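Drying clothes without a dryer, one year in

Sunday, July 11, 2021

Our dryer quit last summer and we still haven't replaced it. I said at the time that I would write something once we'd gone through all four seasons, and we have now, so this is that post. It's long and most of it is about laundry.

The dryer was a Bumov that came with the house. It had been taking two cycles to dry a load of towels for a while and then one evening it ran with no heat at all. The repair place in Leradora wanted $48 just to come out and look at it, which seemed fair, and the man told us the heating element was gone and the vent run was bad too. The vent went up through the wall, across above the hall closet and out the far side of the house. He said a new element would burn out the same way unless the vent was fixed.

A new dryer was going to be $1,239 with delivery. Rerouting the vent was quoted by an outfit called Kusuma at $2,995, and that price did not include patching the drywall. We had just paid for tires. I told everyone we'd hang things up for a month and then decide.

I bought a line, two folding racks and a bag of painted clothespins from Iltside, the hardware store out by the highway. I got dark blue pins so that I could find them in the grass.
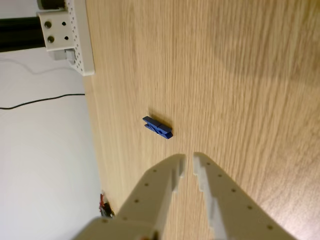

The outdoor line

We have a decent side yard with a fence post at one end and the corner of the shed at the other. The line runs between them. I put it up in June and made it too low, so the sheets dragged, and I had to take it down and set the hooks again about a foot higher. If you are putting one up, hang a wet sheet on it before you tighten anything for good. A line with a full load on it sags a lot more than you think.

Cotton-covered line looks nice and gets dirty fast. I switched to the plastic-coated kind in the fall. You can wipe it with a rag before you hang anything, and it needs it, especially in spring when there's pollen.

On a warm day with some wind, shirts are done in two hours and towels in four. Jeans are the slowest thing we own. I hang them by the cuffs with the pockets turned out and they still take most of the afternoon. With no wind everything takes longer, even in full sun. I did not expect wind to matter more than sun, but for us it does.

Dark clothes fade. I lost the color on two black T-shirts before I started turning things inside out. White things come out better than they ever did in the dryer, and I've stopped using bleach on the dish towels.

Birds were a worry before we started and have been a problem twice in a year. The bigger nuisance is small bugs riding in on the pillowcases. Shake everything before it comes in the house.

Indoors, from November on

The cold months are the harder half. We set the two racks in the back bedroom with a box fan on low and the door open. The first few weeks I had the door shut, thinking it would keep the warmth in, and the window was streaming by morning. Keep the door open. If you have a dehumidifier, use it. Ours was in the basement doing not much, and moving it upstairs made the biggest difference of anything we tried. A load that had been taking a day and a half was dry overnight.

Our washer has a spin setting that goes up to 800 and then a faster one above that. We had always used the lower one because the fast one shakes the floor. Now I run everything except sweaters on the fast one. It's noisy, but the clothes come out much lighter and you can tell as soon as you pick up the basket.

Spacing matters more indoors. I used to load the racks rung after rung, with every bar full, and the middle of the rack would smell sour the next day. Every other bar works better. That means a rack holds half of what it says on the box, and that's why we have two. 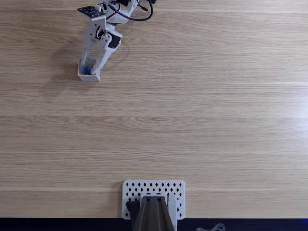 Sheets are the one thing the racks are bad at. A fitted sheet folded over four bars is damp in the folds for as long as you leave it there. In January I started hanging sheets over the upstairs doors, with an old towel along the top of the door first to keep dust and paint marks off. It makes the hallway look like a kids' fort but it only takes a night.

The change in routine

We used to do all the wash on the weekend, five or six loads one after the other. That can't be done with two racks. Now it's one load most mornings. I start it before breakfast and hang it before work, and whoever is home first takes it down. It adds up to more minutes over the week than the dryer did, no question. It doesn't feel like more, since it's never a whole afternoon.

We also own less than we did. I gave away a stack of bath towels that were too thick to dry in a reasonable time and bought thin ones. The thick ones had been a wedding present and I felt bad about it for a day or so.

Line-dried towels are stiff. I have tried vinegar in the rinse, less detergent, and snapping them hard before hanging. Less detergent helped a little and snapping helped more. Vinegar did nothing that I could feel. They soften up after the first use, and half the family now says they prefer them that way.

Ironing went down, which surprised me. If a shirt is hung by the hem and smoothed with your hands while it's wet, it dries flat enough for the kind of job I have.

The electric bill is lower. I'm not going to give a number because we also changed the thermostat schedule in the same month and I can't separate the two.

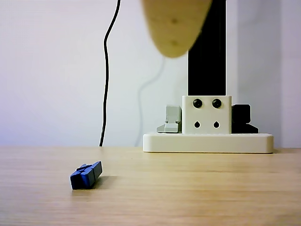
One reader wrote under my last laundry post that hanging clothes is fine until you have a baby or a stomach bug in the house, and that I should keep a dryer for emergencies even if I never turned it on.

I've thought about that. We had one bad week in February with everybody sick, and I took four loads to the laundromat in Leradora and had them all dry in under an hour. It cost some quarters and a wait in a plastic chair. For one week out of the year I can live with it. With a baby I'd probably feel differently, and I would not argue with anyone in that spot.

The old Bumov is still in the laundry closet with the detergent sitting on top of it. The county picks up appliances for free if you call ahead, and I keep meaning to call. Once it's gone I want to put a shelf and a hanging bar in that space, for shirts. I still need to measure the closet.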